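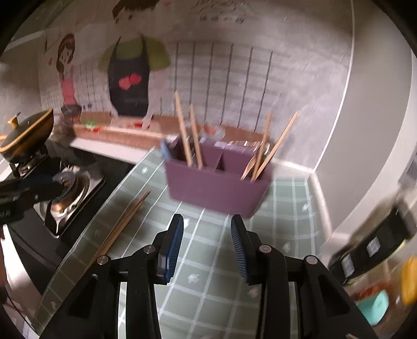
Fig. 4. Wooden spatula and thin wooden sticks in a divided holder. Wash wooden items by hand.

Support > Kitchen > Dishwashers > Musness 3000

Print this page | E-mail this page

Setting the water softener

Set the softener before the first wash, and again if you move to an area with different water.

1. Find your water hardness. Your water supplier can tell you.
2. Turn the machine on and close the door.
3. Hold down Start until the display shows the current setting.
4. Press Start again to step through the settings. The default is 4.
5. Wait for the display to go dark. The setting is saved.
6. Fill the salt tank and wipe up any spilled grains.

Note: Use dishwasher salt only. Table salt can clog the tank.

Caution: Run a rinse cycle right after filling — salt left on the tub floor can cause rust.

If the display shows code 414, the tank cap is loose. Tighten it and restart. Replacement caps are part no. 2708.

Contact Musness Support | Updated Friday, August 21, 2020 | © Musness | Back to top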